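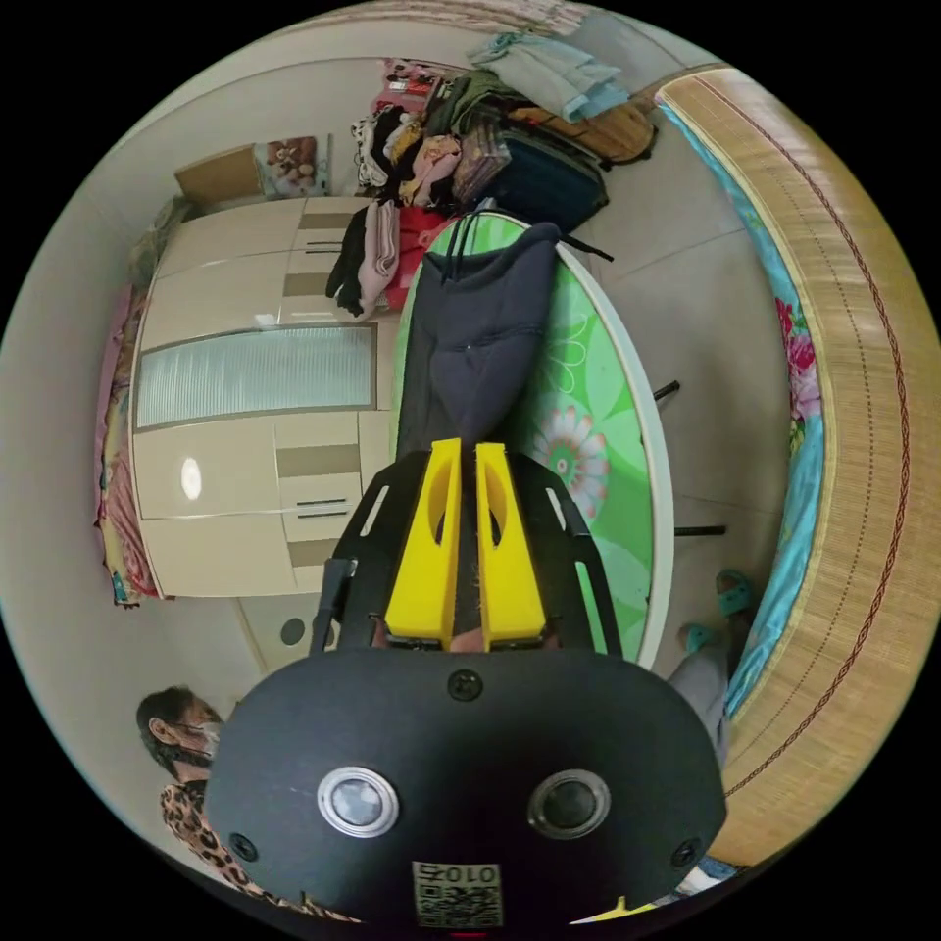

Home demos vs. lab demos for folding: our numbers, and a question about mixing

7 min read

Forum: Data Collection and Imitation Learning

slowhem
Wednesday, April 22, 2026

Hello all! I've been reading this board for ages and have borrowed so much from it that I feel I owe you a proper write-up, so get comfortable, I'm not a short poster.

We're a small group working on cloth, mostly jackets, towels and shirts, and for a good while all our training data came from one table in our own lab. Gray mat, fixed lights, the same basket of clothes going round and round until I could have folded them in my sleep. We collected 1000 demonstrations that way with the hand-held gripper (yellow fingers, the usual black body), trained a policy we call Idus, and it was lovely on that table. Then we tried it on a table in someone's apartment and it fell apart. It would reach for the edge of the tablecloth. It would pinch the air just past a sleeve. Once it had hold of something it did fine, so the folding motion seemed to have been learned well enough, and the trouble was all in finding the right bit of cloth to start with.

So we took the grippers out to people's homes and asked them to fold their own things wherever they normally do it. We ended up with 300 demonstrations from homes. Some people use the bed, some use a table, some start on one and finish on the other and talk to whoever is in the room the whole time. We gave them very little instruction beyond how to hold the tool and to go slower than feels natural.

The comparison we ran was simple. Same network, same training length, same robot. One policy on the 1000 lab demos, one on the 300 home demos, one on everything together. We tested in apartments that weren't in either set, on clothes that weren't either. The home policy beat the lab policy comfortably on the first grasp, and this is the part I did not expect, the combined one came out slightly worse than home alone. I had a whole speech ready about how more data never hurts and I've had to put it away.

My question to you kind people is about that last result. Has anybody else seen the mix do worse, and did you fix it with weighting, or by throwing lab data out, or something cleverer?

mothball_and_co

What a nice first post, welcome! And thank you for giving the numbers for a result that didn't go the way you wanted.

We saw the same thing with dish towels, and for us it came down to the background. When most of your clips have a gray mat in them, the network gets a very cheap trick: anything that isn't gray is cloth. Add a smaller pile of home clips and it doesn't need to unlearn the trick, it just learns a second set of habits for when there's no mat, and those get less practice than they would have had alone. We sampled the home clips more often in each batch and got most of the way back. I'd try that before you throw anything out, it costs you one training run and a bit of patience.

Can you say more about what the homes look like from the gripper? I don't mean the floor plan, I mean how much stuff is in view.

slowhem

Oh, there's plenty of stuff in view! With a lens this wide you get the entire room bent around the edges whether you want it or not. The one at the top of my post is fairly typical for us. You've got a dark blue hooded jacket on a green flowered tablecloth, then a bed on the right with a printed sheet and a mat on top of it, and a big heap of clothes at the far end by the wardrobe. If your only idea is "cloth is whatever isn't gray", then in that room you've got cloth nearly everywhere you look, and the poor thing has no way of knowing that the jacket is the one we care about.

What saved the home policy, I think, is that the person's motion tells it. They walk or lean toward one thing and ignore the rest, and across enough different rooms the only thing those approaches have in common is what's at the end of them.

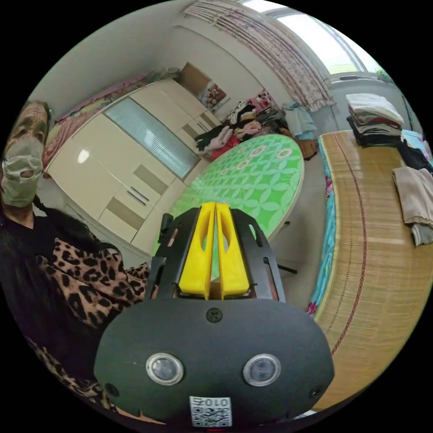

I also suspect that the in-between moments matter more than we gave them credit for. At first we trimmed every clip hard, so it started a moment before the fingers closed and ended when they opened. When we put the untrimmed lead-in back, with the gripper turning toward the table or the bed and the room sliding by, the first grasp got better and nothing else changed. I know a lot of us were taught to cut that out as dead time. I was, and I passed it on to two students who are now rather enjoying reminding me of it.

Weighting is running overnight, thank you for that. I'll report back.

ratchet_hollow

I'm going to be the grump, with affection. I don't think you've shown that homes are better than labs. You've shown that many tables are better than one table. If you had spent the same effort in the lab swapping tablecloths, piling up junk behind the table and dragging in a bed, you might have landed in the same place and slept in your own office in between.

We did something along those lines for the Fellar project. We had 500 lab demos with a different backdrop every time (old curtains, bedsheets, wrapping paper, you name it), and our policy traveled to new rooms far better than the plain one did. We never compared it against home data, so I can't claim it would beat yours. I just get nervous when "in the wild" gets the credit for plain variety.

Also, how many of your homes does each person account for? If it's one person per home then you have variety of hands mixed in with variety of rooms, and I'd want to pull those apart before writing it up.

slowhem

That's completely fair and I'm glad you said it here where it's friendly and I can still do something about it. One person per home in nearly every case, so yes, hands and rooms are tangled together and I can't untangle them from what we have. We could send a couple of people to each other's places. I'll see who's willing, the coffee budget may have to grow.

On swapping backdrops, I half agree. The color and pattern part you can certainly do in a lab. I'm less sure about the clothes themselves. Our lab basket was clean, flat-ish, and had been folded so many times that the garments practically creased themselves. People's own clothes come in all sorts of states and they have opinions on how each should go. A stack on a bed is a different target from a bare table, too, and people tend to bring the garment up off the surface and handle it in the air with the other hand helping.

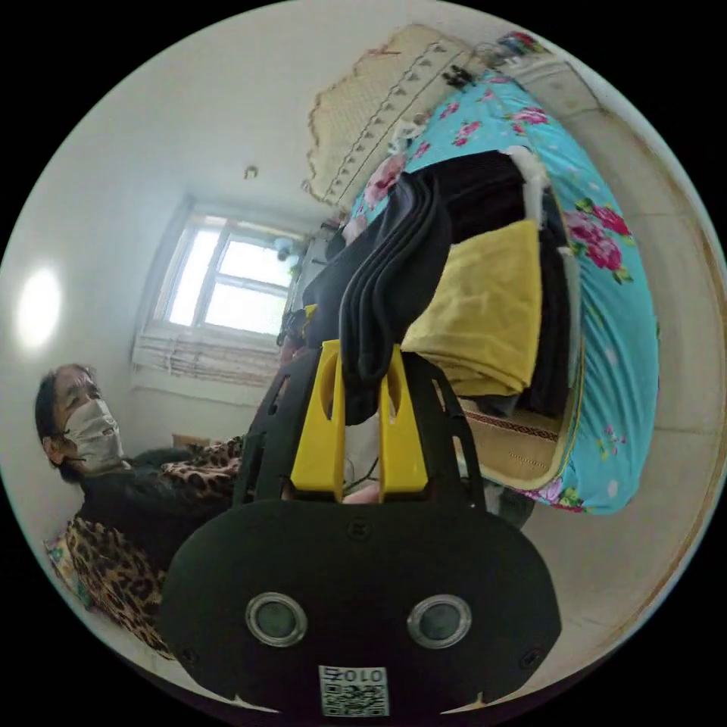

Dark gray garment hanging down between the fingers, with a folded stack on the bed and a hand reaching in near the base.

slowhem

Sorry, hit post too early, and reading that caption again I've written "wearer" for the person doing the demo, who is of course holding the gripper's target and not wearing it. Please read it as "a hand". Anyway! My point was the hand. In the lab we told everyone to keep the free hand out of view. At home people forget or don't bother, and we kept those clips in after a long argument among ourselves.

pinking_shears

Long-time Wallier user (the glove-mounted rig) and I want to speak up for the other side of that argument. We had to drop every clip with a bare hand near the fingers. Our robot has one arm. It learned to lift a corner and then wait, very politely, for a hand that was never going to come. It would just hold the towel up and sit there. It was sweet for a day and then it was a real problem, and the only fix we found was filtering.

So before you blame the lab data for the drop in the mix, check whether your failures in the combined policy are stalls or misses. If they're stalls, I'd look at the hands first.

slowhem

I went back through the test videos this afternoon and they are nearly all misses, with a few stalls that I had written down as "slow", which was generous of me. Your towel-waiting robot has a cousin here. I'll split them out properly and run a version with the hand clips removed.

mothball_and_co

I'd keep a copy with them in as well. There was a Ghasemi-style split we tried, where clips with a hand in view train only the part that looks and never the part that moves. It took some fiddling in the loader but we didn't lose the rooms, and rooms are the expensive bit. Happy to send you our loader if you can stand my variable names.

ratchet_hollow

Yes, send it to me too please. I still say buy tablecloths, but I'd like to see that.

slowhem

Yes please to the loader! And an update on the weighting run, which finished while I was at lunch. With home clips sampled more often, the combined policy is now level with home alone on the first grasp, and it does better on the second fold, where the lab clips are at their cleanest and I suppose have the most to teach. So the 1000 weren't wasted, which is a great relief to the people who sat there and made them, me included.

Level is not the same as better on that first grasp, and I take the grump's point that I can't call it a win for homes until the rooms and the hands are pulled apart. Next up are the swapped-homes demos and then, all right, a lab set with tablecloths. If anyone has a source for really loud floral ones, I'm all ears.

pinking_shears

Thrift stores, the week after any holiday. Wash them first or they stand up on their own.

Related threads
Trimming lead-in before the grasp: keep or cut?
One-arm policies from two-hand demos
Wide lens calibration when the gripper itself fills half the view
Sampling weights for uneven datasets, October roundup
Towels, shirts, socks: which one do you start beginners on?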